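Subject: Re: [table-settings] Marble tops and small stars
From: Mariann Dudás
Date: 17 Jun 2024

Csaba Antal wrote:
> We have 40 places to lay and I still can't picture anything
> on a marble-patterned top. Won't it look cold? And do the
> stars go flat, or can they lean?

Dear Csaba, and dear everyone who has been so patient with my long messages,

I had the same worry in January, when I very nearly covered everything with cloths! I'm glad I didn't. The gray veining is soft, and a bit of red wakes it right up.

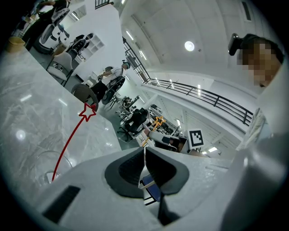
The marble-patterned top with the red star on it.

My advice is to keep the clear glass low and toward the middle, and let the stars sit well apart from it. Red and orange are plenty (I did try adding green, and it looked like leftover Christmas). A little wooden bowl at a corner is lovely too.

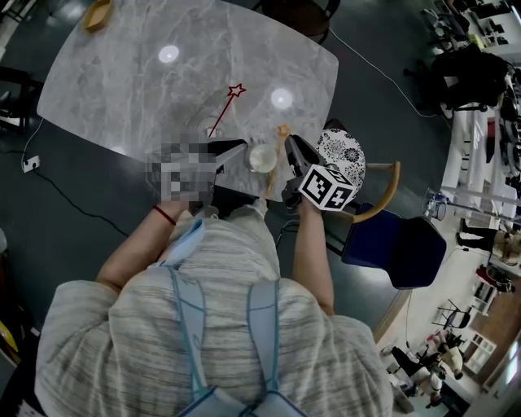
Talha Magsi wrote that clear glass gets lost on a pale top and that she would put a napkin under each piece, a dark one if possible.

I do see her point, especially under ceiling lights, which bounce off a shiny surface something awful. Try it both ways before you iron 40 napkins, though.

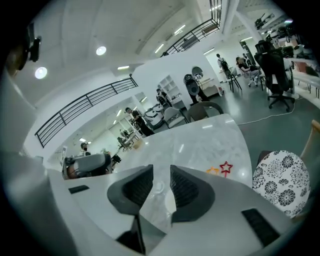

As for the chairs, please don't fuss about matching them. I'm very fond of a black-and-white floral cushion, and one or two mixed in among plain seats make people feel at home.

Warmly,
Mariann

Comments (2)

Iestyn Kneath
Lean the stars. Flat ones get swept up with the crumbs.

Dénes Hegyi
Dark napkins show every bit of lint, be warned.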